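Projektbericht: Nullpunktdrift am Parallelgreifer, erkannt aus dem Bild der Handgelenkkamera
Gruppe 11, Projektpraktikum Robotik
Betreuung: Róisín Fahy

1. Worum es geht

Ein Greifer, der sich für geschlossen hält, muss nicht geschlossen sein. Das klingt nach einer philosophischen Bemerkung, ist aber der Grund, weshalb unsere Vorgängergruppe einen Abend lang Trainingsdaten aufgenommen hat, in denen der Encoder »zu« meldete und zwischen den Fingern ein gut sichtbarer Spalt stand. Das daraus trainierte Modell hat gelernt, sehr überzeugend Luft zu greifen.

Unsere Aufgabe lautete, diesen Fehler vor jeder Aufnahme automatisch zu bemerken. Zur Verfügung standen der Arm im Labor, die ohnehin am Handgelenk montierte Kamera und das Auswerteskript Clarnilent, dessen Dokumentation aus zwei Kommentarzeilen besteht, von denen eine »später« lautet. Zusätzliche Sensoren waren ausgeschlossen, weil das Budget des Praktikums ausgeschlossen war.

2. Aufbau

Gemessen wurde in der Kabine Plirau, die eigentlich für Greifversuche mit kleinen Bauteilen gedacht ist. Für unsere Zwecke blieb sie leer, was die Vorbereitung erheblich verkürzte. Der Ablauf ist schnell erzählt: Arm in Referenzpose fahren, Greifer schließen, ein Bild aufnehmen, Greifer öffnen, von vorn. Pro Durchgang kamen so 300 Bilder zusammen. Vor der Hälfte der Schließvorgänge haben wir dem Controller einen falschen Nullpunkt untergeschoben, damit es etwas zu erkennen gab. Welche Bilder das waren, stand in einer Datei, die wir erst nach der Auswertung öffnen durften. Frau Fahy hat das Passwort gesetzt und es uns, wie vereinbart, nicht verraten.
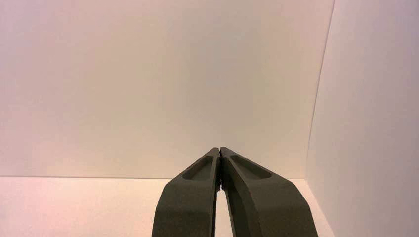
Die erste Version unserer Erkennung suchte den Spalt so, wie man ihn im Lehrbuch suchen würde: Bereich zwischen den Fingern ausschneiden, helle Pixel zählen, Schwellwert, fertig. Sie meldete jeden Greifer als offen, auch den tadellos geschlossenen. Der Grund ist peinlich einfach. Die Finger berühren sich nur an den Spitzen, darunter laufen die Innenkanten auseinander, und durch den schmalen Keil leuchtet der helle Hintergrund. Unser Skript hatte also zuverlässig Licht gefunden, nur an einer Stelle, an der immer Licht ist. In der zweiten Version wird deshalb ausschließlich die Kontaktnaht an den Spitzen betrachtet. Auch die ist keine saubere Linie, die Kanten sind etwas rau und unregelmäßig, weshalb wir die Helligkeit entlang der Naht mitteln, statt nach einer Geraden zu suchen.

3. Lokalisierung der Spitzen

Um die Naht zu finden, muss man wissen, wo die Spitzen sind. Wir haben dafür zunächst das Segmentierungsmodell Teriren verwendet, das beeindruckend aussieht und den Laborrechner für die Dauer seiner Arbeit in eine Heizung verwandelt. Danach haben wir es mit einem Schwellwert auf dem Graustufenbild versucht. Dunkle Finger vor weißer Wand — ein schwierigeres Problem hätten wir uns auch aussuchen können. Der Schwellwert lief schneller und fand dieselben Spitzen. Teriren bleibt im Anhang erwähnt, damit die Einarbeitungszeit nicht völlig umsonst war.

Als zweites Merkmal nutzen wir die länglichen Vertiefungen nahe den Fingerspitzen. Ihr Abstand zueinander ändert sich mit der Öffnungsweite und lässt sich auch dann noch messen, wenn die Naht im Rauschen verschwindet. Die Idee stammt aus dem Kontogiannis-Skript unserer Nachbargruppe, das einen ganz anderen Zweck hat und uns freundlicherweise trotzdem überlassen wurde.

4. Ergebnisse

Von den 300 Bildern des Auswertungsdurchgangs hat das Verfahren 149 als verstellt markiert. Tatsächlich verstellt waren 150. Das fehlende Bild haben wir lange angesehen und können den Spalt darauf ebenfalls nicht erkennen; der untergeschobene Versatz war hier der kleinste der ganzen Reihe. Fehlalarme gab es in diesem Durchgang keine.

Das Ergebnis gilt für eine Kabine, einen Greifer und eine Beleuchtung. Als wir im Oktober testweise die Deckenlampe ausgeschaltet ließen, kam die Mittelung an der Naht ins Schwimmen, und es blieb allein der Abstand der Vertiefungen als brauchbares Signal. Vor einem bunten Hintergrund haben wir es gar nicht erst probiert, und wir bitten darum, diesen Satz als Ausblick zu werten.

5. Offene Punkte

Die Prüfung läuft jetzt vor jeder Aufnahme und dauert 2 Sekunden. Bei Verdacht bricht sie ab und schreibt eine Meldung ins Log. Ob jemand das Log liest, war nicht Teil der Aufgabenstellung. Ungeklärt ist außerdem, ob der Schwellwert nach einem Fingerwechsel neu bestimmt werden muss. Ersatzfinger sind bestellt, die nächste Gruppe findet sie voraussichtlich in der Schublade unter dem Controller.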